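Sort Before You Wipe

Most advice on clearing a shared table after lunch begins with the cloth. I think that is the wrong place to begin, and that most of the mess in a break area comes from doing the steps out of order.

Consider what a takeout lunch leaves behind. There is a cup, a piece of foil, a plastic tray or lid, and some paper, usually balled up by whoever finished first. None of it is heavy and very little of it is dirty. The usual method is to sweep the lot into one bag with a forearm and then wipe. It takes a few seconds, and everything in the bag is then as dirty as the worst item in it. Cold coffee from one cup will soak enough paper to spoil the paper for recycling.

My position is that sorting should happen on the table surface, before anything is picked up for good. The table is the largest flat area available and it is already at working height. A bin is deep and dark, and a mistake made inside it stays there.

The order I recommend is liquids, then flat items, then anything crumpled. Cups go first because they are the only item that can make the others worse. A paper cup of 300 ml capacity can hold a tablespoon of liquid below the seam after it looks finished, and on its side it will release that liquid toward whatever is nearest. Empty it at the sink. Many paper cups have a plastic lining, and whether they count as paper depends on the local hauler. Ask once and write the answer on the bin.

Foil deserves more care than it gets. A loose sheet is light and tends to be lost in sorting equipment, so several haulers want it pressed into a ball at least 2 inches across. It should also be lifted off any plastic it is resting on. Two materials put in the bin together are generally treated as one, and that one is trash. 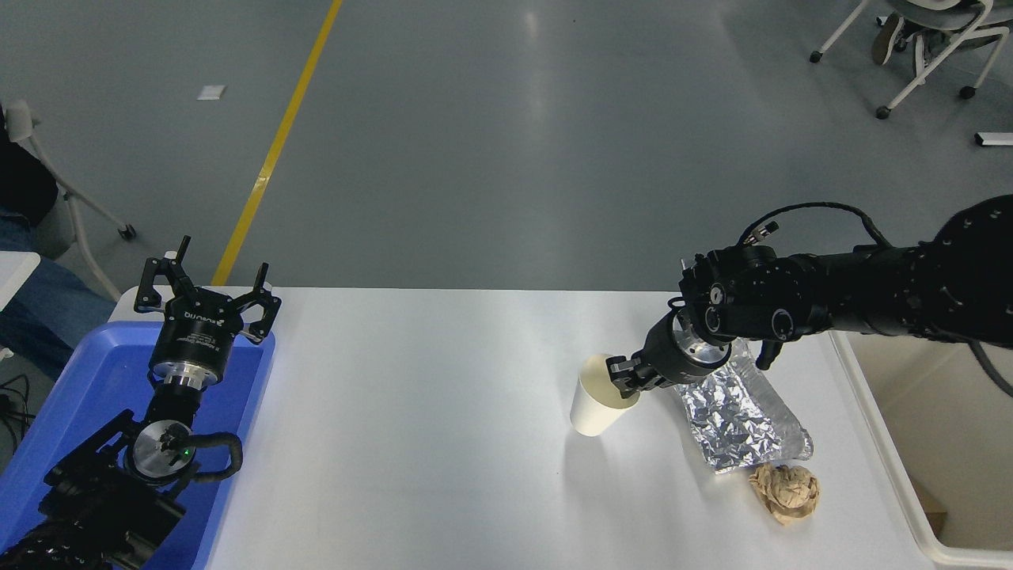

Cup, foil, clear tray and brown paper on a white table.

Brown paper goes last. A ball of it takes up several times the room of the same sheet folded, and a bin full of paper balls is mostly air. Flatten it, fold it twice, and a 100-liter bin will go noticeably longer between trips. Paper with grease on it belongs in compost where compost is collected.

The objection I hear most often is time. Sorting first does add a little at the table. It also removes the second round, in which someone pulls cups out of the paper bin in the afternoon. The Calomell building, where I eat most days, moved its bins next to the tables in August and left the sink where it was, on the far wall. Cups now go into the bins half full. I would have moved the bins to the sink.

The cloth comes after all of this. With the surface clear, one pass with a damp cloth and one with a dry one is enough.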